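Drevo Two-Finger Gripper Kit
For hobby arms and shared workshops

Price: 255
Item code: Drevo 444
In stock, sent out in 5 working days

The Drevo is a two-finger parallel gripper in kit form. It is meant for people building an arm at home or in a shared workshop who want to pick up household things with it, such as crockery, boxes, tins and hand tools. You get all the parts for the gripper and a bracket for a small wrist camera. The arm, the camera and the power supply are not included.

We drew the Drevo up at the Hoter workshop after two earlier grippers that were fine with wooden blocks and poor with anything thin. The fingers on those were short and the tips were round. A plate would turn in the grip as soon as it left the table. The Drevo has longer fingers with flat inner faces, and the outer parts have cutouts to keep the weight down at the end of the arm.

What is in the box

Gripper body, black
Two fingers, black
Two pairs of soft pads (one fitted, one spare)
Servo with 21 cm lead
Camera bracket for the wrist
Screws, washers and hex key
Printed build sheet

Putting it together

Allow an evening. The body goes together first, then the servo, then the fingers. Do not tighten the finger screws until you have moved the servo to its closed position, and check that both pads meet along their whole length. If one side touches early, loosen that finger and square it up again. The pads push on dry. Leave the glue until you are happy with the fit.

The camera bracket can go on either side. We set ours so that the fingertips show low in the picture and there is plenty of room beyond them for the table and whatever you are reaching for. Tie the camera cable to the wrist with a little slack in it, then turn the wrist both ways by hand before you switch anything on.
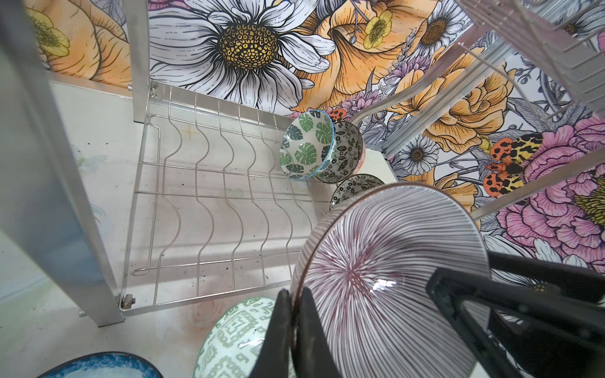 Plates are best taken by the rim, with the arm coming in from the side. Close slowly and stop as soon as the pads are both touching, then lift a short way and wait. Shiny glazes can throw a bright spot back at the camera, so if your software looks for edges it is worth moving the lamp before you start changing settings. Racks with bent wire dividers need a steady approach, and the slots are easier to hit if you save one good position for each of them and work from that.

Bowls are harder. A finger inside and a finger outside works on most of them, but very thick rims may need the pads taken off. Start with things you would not mind breaking and put a towel down.

Fitting to your arm

The back plate has the Brerov hole pattern and bolts straight on to any Brerov wrist. For the Mahama arm you will need the adaptor ring, sold separately. For anything else, there is a drilling template on the last page of the build sheet. Measure your own wrist before ordering.

Care

Wipe the pads with a damp cloth. The gripper is not waterproof and should not go in a sink or be used on dripping dishes. Check the finger screws once a month if the arm runs every day.

Spares

Pads, single fingers and servos can all be bought on their own. Please give the item code when you order. Kits can be returned unbuilt within 21 days.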